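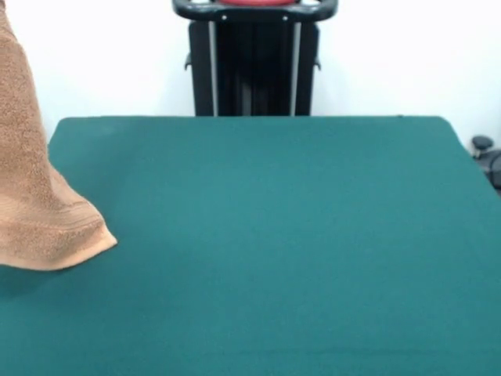
6 minute read

June, after supper

I promised myself I would keep this up even on the days when I come home with nothing left in my head, and today was very nearly one of those, except that it was also a good day, and I would like to have it written down before I forget which parts of it were luck.

We are back on the towel. I know I said in the spring that we were done with the towel and would be moving on to shirts, and Ludmila had even bought the shirts (they are still in their bag under my desk, poor things), but the reviewers of the Jekeseo paper wanted to know how much of our result came from the method and how much came from the cloth happening to land nicely. It's a fair question. I was cross about it for an evening and then I started to wonder about it myself, and since then I've thought of little else.

So, for my own sake when I read this back: the job is to take a terry towel by one corner, lift it, and set it back down on the table so that it spreads out and doesn't heap. One hand only. People do this with a wrist flick and a bit of faith. Our old controller, the one Welington named Godoy after his grandmother's street, did it with a fixed path. Up, across, down, let go. It did all right on thin cloth. On terry it made a very nice pile.

The new one doesn't follow a fixed path. It watches for the woven border, the flat stripe near the hem where there aren't any loops, and it uses the slope of that stripe to guess how the rest of the towel is lying. Then it picks how far to carry the corner and how fast to come down. Gervásio came up with the stripe, and I want that in writing somewhere because he is far too modest and in the paper it will only say "we observe." I had spent weeks trying to get the outline of the cloth to tell me something, and he was leaning in the doorway with his coffee and asked why I wasn't looking at the ribbed part, seeing as it's the only bit of a towel that has a direction to it. I went and looked and felt quite foolish and quite happy.

Anyway, today. I got in before eight so as to have the room quiet. I smoothed the green cloth, which always wants to crease toward the front, and started off the first batch with the old controller, then the same with the new, and went back and forth like that all morning so that any change in the light or in my mood would fall on both of them equally. Kátia insisted on the swapping. She says I handle the towel more kindly when I know my favorite is up next, and I was ready to be offended, but she had me mark down how I'd dropped it each time before I knew which controller would get it, and when we did it blind last week the gap between them shrank. It didn't vanish, thank goodness. But it shrank, and I have been a more careful dropper of towels ever since. Now the computer tells me which one is running only after I've stepped away from the table.

It makes for slow work. Drop the towel, step back, press the key, wait, score it, pick it up again. I had the radio on low. There is something almost restful about it once you stop hoping. My mother used to fold laundry for the whole building when I was small, and I kept thinking of how she would shake a thing once, listen to it, and know. I'd love to know what she was listening to. I may ask her when I call, though she'll think I'm pulling her leg.

Around the middle of the morning Silvana came by and stayed much longer than she meant to, as people do when there's an arm moving. She asked the question I always hope a visitor will ask, which was what happens when the stripe can't be seen. The short answer is that the new controller goes back to being the old one, more or less. It has a number for how sure it is about the stripe, and below a certain level it gives up on being clever and takes the plain path. We argued for a long time over where to put that level. I wanted it low, because I'm an optimist. Ludmila wanted it high. We tried three settings, and hers was the best of them, and I have told her so to her face, and now I've told my diary too. 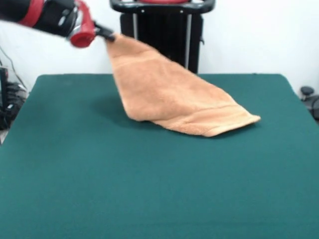 One corner in the gripper, the lower part still on the table, stripe showing along the bottom edge.

I like that one, and I've put it up over my monitor. It's the kind of moment the whole method hangs on, when part of the towel is up and part of it is down and you can read a good deal about the one from the other. If the controller looks too early, the cloth hasn't told it anything yet. If it looks too late, everything is in the air and swinging and the stripe goes every which way. Welington worked out that the best time to look is while a fair piece of the hem is still resting on the felt, and he got that by going through the old recordings, nearly 3000 lifts from the spring, and asking for each one at what height you could have best guessed the ending. I had those recordings on a disk the entire time. I had been meaning to delete the lot to make room.

What I should set down properly is the result, as I did the sums at my desk over a cheese sandwich. The new controller laid the towel out flatter than the old one in every batch today. In the easy starts, where I'd laid the towel fairly open, there was hardly anything in it, and I wouldn't want to claim otherwise. In the crumpled starts the difference was plain enough that Kátia, who was scoring from the overhead pictures in the other room and didn't know which was which, asked me over the phone if I had changed something halfway. I hadn't! I walked down the hall to tell her so in person and we had a bit of a dance by the printer.

Then in the afternoon it fell apart a little. Five lifts in a row where it pinched two layers together and brought the towel up doubled, and of course with the towel doubled the stripe is a liar. It sees a lovely clear edge and is ever so sure of itself, and the edge belongs to the wrong layer. So the sureness number, which I was so proud of this morning, doesn't protect us there at all. I counted those lifts as failures, every one, though I sat for a while with my pencil over the page. We could look at how thick the pinch is before lifting. The fingers know how far they've closed. Gervásio thinks terry squashes too much for that to tell one layer from two, and he may well be right, but it costs us nothing to log it, and I've asked Welington to put it in before the next session.

There was also some fuss with the gripper pads, which pick up lint from the loops until they're practically wearing slippers. I wiped them between batches with a damp rag and wrote down when. The Veketo people, who want this for a linen sorting line, would like to hear that pads last all shift, and at the moment I couldn't tell them so with a straight face. Different towels may shed less. Ours has been through the wash so often that it ought to be bald by now.

We stopped at four, earlier than I wanted, as Silvana needed the room for the Dorkden meeting. I left everything as it was apart from the towel, which I took down to hang over my chair, and I think I slept a little in that chair with my cheek on it. It smells of felt and machine oil and is softer than anything I own.

Things I don't want to lose overnight. The blind drops stay, however slow they are. The layer trouble goes in the paper, in the main part and not tucked at the back, and I will write that paragraph first while I'm still a bit stung by it. Ask Ludmila if her threshold holds for the white hand towels, where the stripe hardly shows against the loops. Ask for a second bag of cloths from the supply closet, any color at all except green. And thank Kátia again about the swapping, since I only thanked her by the printer and she was laughing too hard to hear.

I did call home, in the end, just before sitting down to this. My mother says you listen for the snap at the hem. So it was the hem for her as well. Gervásio is going to be unbearable, or he would be, if he were anybody else.

The rain has started and I have left my good shoes out on the step.

Last updated: June

Recent entries
Why I gave up on outlines
Godoy learns a dishcloth
A bag of shirts, and other hopeful purchases
Notes from the Veketo visit
Cleaning lint off everything I own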